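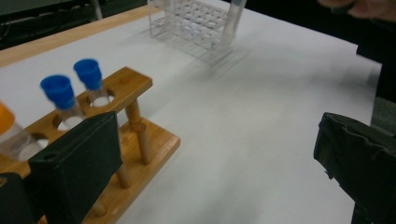 Tubos de tampa laranja e azul no suporte de madeira, grade transparente ao fundo. Vista da garra.

Fio sobre a versão nova do nosso pipeline de percepção, ramo Flania. Escrevo para quem já usa a anterior e vai ter de migrar as configurações.

O ponto fraco era a sincronização. Imagem e abertura da garra chegavam com relógios diferentes e o alinhamento era feito depois, por interpolação. Em movimento lento passa. No fechamento dos dedos, não.

Agora cada fluxo carrega o carimbo de tempo da captura, e o Danzer (o nosso gravador) recusa a sessão se o desvio entre fluxos passar de 10 ms. Antes ele só escrevia um aviso no log, que ficava lá sem leitura.

Material transparente continua sendo o caso difícil. A profundidade estimada atravessa a parede do tubo e devolve a mesa. Desistimos de segmentar o corpo: o detector procura a tampa e o eixo sai do modelo geométrico do suporte.

Com a tampa borrada, a estimativa do centro desliza na direção do movimento. O filtro usa a velocidade da garra para aumentar a covariância nesse eixo. Foi ideia da Maysoun Jaber, que também escreveu os testes.

A grade transparente tem outro problema: repetição. Uma célula é igual à vizinha e o registro trava com deslocamento de uma célula inteira, resíduo baixo, tudo com cara de correto. Guardamos agora 5 hipóteses e só descartamos quando a borda da grade entra no campo de visão.

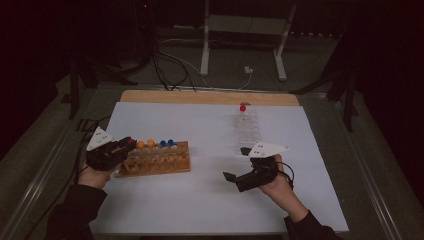 P: O planejador precisa ser treinado de novo quando se troca de objeto?
R: Só a parte que escolhe o ponto de preensão. A trajetória de aproximação é calculada na hora, a partir da pose e dos limites das juntas.

Sobre o planejador: a política gera trechos de 13 passos e executamos só o começo de cada um antes de replanejar. Trecho mais longo dá movimento mais suave, mas reage tarde quando a pose estimada salta.

A transição entre trechos era feita por média simples. Trocamos por uma mistura com peso crescente, e a oscilação no punho caiu quase 2 vezes nos nossos registros de setembro.

Ferramentas: o visualizador Listthorpe abre os registros novos sem conversão. Os antigos precisam passar pelo script migrar_tempo, que mantém o arquivo original e grava a cópia ao lado.

Pendente: calibração mão-olho automática na partida. Por enquanto é manual, e o arquivo expira quando a câmera é desmontada. O driver não detecta isso, é preciso apagar à mão.

Notas de versão no repositório Giltard, etiqueta de outubro de 2019. Erros de sincronização: mandem o log completo, com o cabeçalho.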